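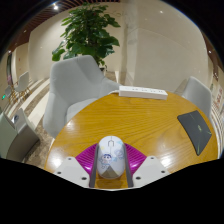 Curov Robotics — Handheld Data Tools Group

14 January 2023

Collection with the Tereo handheld grippers was stopped for two days after a fault in the finger-width reading was found during a review of the December recordings. Of 1835 recordings checked, 232 showed the fingers reported as fully open while an object was held between them.

The fault was traced to a firmware update. After 200 open-and-close cycles without a restart, the width counter rolled over and returned its default value. No warning was shown to the operator. Smooth objects held by the sides, such as a computer mouse, made the error easy to spot on review, as the reported opening was wider than the object itself.

Signe Toft, who led the review, said the affected recordings have been pulled from the training set and will not be repaired. "The video is fine, but the width values can't be recovered," she said.

A second matter came up in the same check. On one unit at the Pondby site, a screw in a finger bracket had worked loose and the operator's thumb was pinched. The injury was minor. Juhl, which supplies the brackets, has been told.

Units on the old firmware may be used again. Questions go to Sigrún Ingvarsson.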